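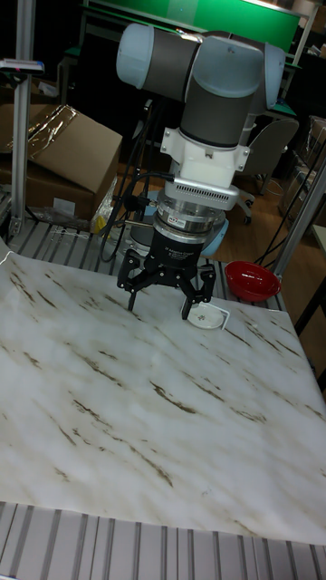
Saturday, September 6, 2025. Long day on the arm at the Dusau workshop. Writing it down in bits so I can find it again later.

Where things stand: the arm moves, the gripper opens and closes when told, and the two of them now talk to the same computer. Last month they needed one each.

The job for this month is small and dull on purpose. Pick a light thing up off the table, put it in the red bowl, go back to the start position. Do that all day without me standing next to it.

I'm calling the whole build Skekska. It was the name of the folder and it stuck.

Mounting first, as a few people asked. The gripper doesn't fit straight on to the arm. There's a white adapter at the wrist, then a silver flange plate with vent slots in it, then a silver ring, then the gripper body. Every one of those layers adds length, and the software needs to know the total.

I had the total wrong by 6 mm for most of the week. I'd measured the adapter on its own before bolting it up and never measured it again afterwards.

With an error like that the arm looks fine in mid-air. It only shows when you bring the fingers down to the table. I asked for a gap under the fingertips and got a fingertip pressing on the surface.

No damage. The arm stopped itself, which it's meant to do. I took the speed right down after that and haven't put it back up.

Measured again with the lot bolted together, steel rule, twice, on different days. Put the new number in and the fingertips now stop where I ask them to.

If you're building one of these, do the stack as a single measurement. Adding up the parts gives you all the errors in one go.

The table. It's a ribbed aluminium top, good for clamping to and poor for picking things up from. Small parts tip into the grooves and the fingers can't get under them.

So there's a marble-patterned sheet over the middle of it. Came off a roll left over from doing a worktop. It gives me a flat surface and it wipes clean.

Two problems with the sheet. It doesn't lie fully flat – there's a wave along the left edge near the back, and anything placed there sits higher than it should. And the veins in the pattern confuse the vision software.

The vision software sees a brown streak and sometimes decides it's the edge of an object. It has tried to pick up the pattern more than once. I'm going to swap it for something plain when I can find a piece the right size.

Until then I've told it to ignore everything outside a square in the middle. Crude, but the false picks have mostly stopped.

The gripper has three fingers. I went back and forth over that. A plain two-jaw one is cheaper and much easier to program, and for boxes and blocks it would be the better choice.

Most of what I want to move is round, though. Three fingers closing on a round thing pull it towards the middle, so I can be a bit out with the position and still get hold of it.

Flat round things are harder. The little white one is my current test piece, and it's so shallow that the fingertips need to be nearly touching the table before they have anything to close on. This is where the 6 mm mattered.

It also has a thin loop sticking up at one side. If a finger comes down on the loop side the grip goes crooked. I've started turning the wrist so that the loop falls in a gap between fingers.

That works when I put the part down facing a known way. It doesn't work when I put it down any old how, as the software doesn't look for the loop yet. Next job but one.

Cables. The black ones from the arm hang down in loops on the left, around the base and on to the table. More on the right, going past the bowl. I know.

I've been putting off tidying them until the movements are settled. Tie them too early and you find out the wrist has one more turn in it than you allowed for. I did that on Stukisine, my last build, and pulled a connector clean out of its socket.

The plan is to run the arm through every position it uses, see where it wants slack, then tie them at the joints and nowhere else.

The bits of wire on the back of the table are offcuts. I'll sweep up before the next long run.

The posts are aluminium extrusion, bolted to the table. Handy for clamping things to. If you're planning a table, put in more posts than you think you need. Moving one later means emptying half the bench.

Software, for those who want it. I'm not using anything clever. There's a list of positions, and a small program of mine that goes through them in order and checks the gripper at each step. It's called Opoku, and version 2 is the one running now.

The first version didn't check anything. It would close on thin air, carry the nothing over to the bowl, let go of it and report a success. I had a log full of successes and an empty bowl.

Version 2 looks at how far the fingers have closed. If they've gone all the way there's nothing between them, so it goes back up and tries again. After 6 tries it stops and waits for me.

It's a very simple check and it has made more difference than anything else I've done since the summer.

The bowl needs some thought too. It's glossy inside and it won't sit level, so light parts slide when they land. I may line it with a bit of felt or change to a flat tray.

Someone asked about noise. The arm is quiet. The gripper has a bit of a whine when it closes. You wouldn't mind either of them in a shared space, though I keep the long runs for when the other benches are free.

Someone else asked what it cost. The arm was second-hand and the gripper was second-hand from a different seller, and I'd rather not add it up.

To do, in order: plain sheet for the table, find the loop on the test piece, tie the cables, sort out the bowl. Then a run of a full afternoon with me at the other end of the room.

I'll post the drawing for the adapter once I've corrected the height on it. The one I put up in the spring is wrong, so please don't print from it.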